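**Flumeck revises its parquet adhesive for homes with underfloor heating**

Wikunwood, 15th July

Flumeck, the maker of flooring adhesives and wood finishes, has released a revised version of its Alar parquet adhesive. The new product is intended for mosaic, finger and small-block parquet laid over heated screeds. It replaces the earlier Alar in all pack sizes and can be ordered through the usual merchants from the end of July.

The main change is in the way the adhesive moves after it has cured. Small-block parquet has many joints, and each block takes up and gives off moisture on its own account. Over a heated floor this happens with every heating season. A hard adhesive holds the blocks firmly but passes the strain into the screed, where it can pull the top layer away. A very soft adhesive lets the blocks drift, and gaps collect along one line of the pattern. The revised Alar sits between the two. It remains elastic at normal floor temperatures and keeps enough grip to hold short blocks in position.

"Most complaints we receive about parquet over heating concern gaps that have gathered in one place," said Alina Surdu, head of product development at Flumeck. "A fine gap at every joint is normal in winter. One wide gap across the room means that a group of blocks has locked together and moved as a single piece. We worked on that problem first and left the colour and the packaging until afterwards."

**Composition and handling**

Alar is a single-part adhesive and needs no mixing. It contains no water, so it does not swell the underside of the blocks during laying. The working time is a little longer than before, to allow for patterns in which the direction of the blocks changes often. Layers working in basket weave or herringbone normally need more time per square metre than those laying long boards, and the earlier version could form a skin before the last blocks in a section were pressed down.

The adhesive is applied with a notched trowel. The notch size depends on the thickness of the parquet and the flatness of the screed, and is given in the data sheet. The trowel blade should be changed when the teeth are worn, as a worn blade leaves too little adhesive and the loss is hard to judge by eye. Blocks should be set into fresh adhesive with a slight sliding movement and then tapped level.

Tools can be cleaned with the wipes supplied in the lid. Cured adhesive has to be scraped off.

**Preparing the screed**

The heating must be run through a full warming and cooling cycle before any wood is laid. Flumeck asks layers to keep a written record of this, with the flow temperature for each day, and to give a copy to the owner. The screed must then be tested for moisture at the points marked by the heating installer. Tests taken elsewhere may damage the pipes.

During laying, the heating should be kept low and steady. It should remain at that setting for at least 5 days after the last block has been fixed. Sanding may start after that period. The temperature is then raised in small steps until the normal setting is reached.

Parquet should be stored in the building in closed packs and opened only as needed. Acclimatising loose blocks in a room that is still drying out adds moisture to the wood, and the floor will then shrink more than planned once the building is in use.

**Trial floors**

The revised adhesive was tried in two occupied buildings before release, both over two heating seasons. The larger of the two is the Stanciu building in Wikunwood, a former seed store converted to flats, where mosaic parquet in oak was laid on all levels. Moisture in the wood, surface temperature and joint width were logged at fixed points, giving 3346 readings in all. The second trial was carried out in a private house with an older screed that had been levelled by hand.

Joint movement at Stanciu stayed spread across the floor in both winters. In the private house, one section near an outside door showed wider joints than the rest. The blocks there had been laid against the threshold without an expansion gap, and the section was lifted and relaid with the correct gap. The instructions on the tub now state the gap at thresholds separately from the gap at walls.

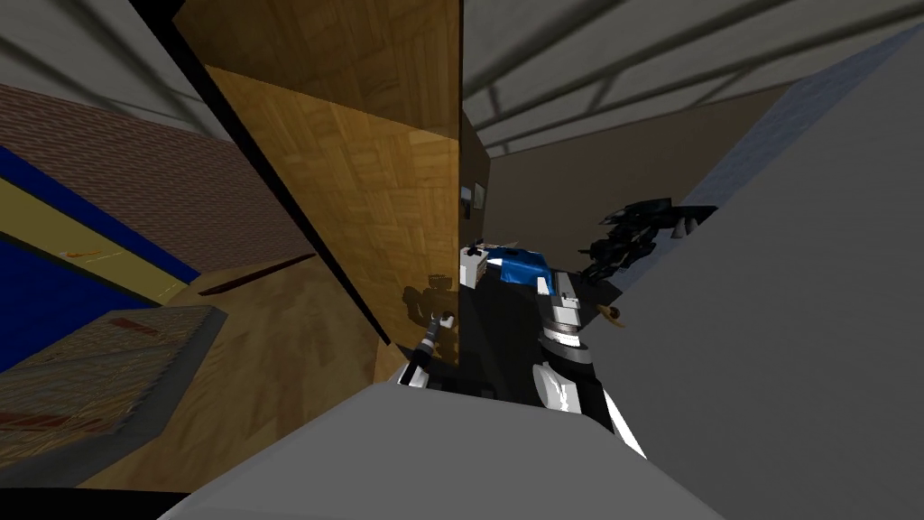

Hedvika Sýkora, technical adviser at Flumeck, supervised the readings in both buildings. "The room air matters as much as the glue," she said. "If the air is very dry for weeks, the wood will shrink whatever is underneath it. We advise owners to keep a simple humidity gauge in the room and to look at it when the heating comes on in autumn."

**Finishes and upkeep**

The adhesive is suitable under oil, hard wax oil and water-based lacquer. Lacquer can run into the joints of small-block parquet and bond the edges of neighbouring blocks together, and a primer is therefore required before the first coat. Oiled floors do not need the primer.

Thick rugs with a rubber backing should not be used over heated parquet. They hold heat in the wood beneath and may leave a visible difference in colour. The same applies to mattresses and to cupboards without legs.

**Availability**

The revised Alar is supplied in tubs and in foil sausages for repair work. Tubs of the earlier version may be used until the date printed on the lid, but the two versions should not be mixed on one floor. The new tubs carry a grey band below the product name. The data sheet, the heating record form and the laying instructions are available from Flumeck on request, and merchants will receive printed copies with their first delivery.

Almost all existing Flumeck primers can be used with the new adhesive. The exception is the solvent-based primer for bitumen residues, which is being withdrawn. Layers who have stock of it should contact the technical advice desk in Wikunwood before starting work.

**Press contact:** Flumeck press office, Wikunwood. Technical questions should be marked for the attention of Hedvika Sýkora.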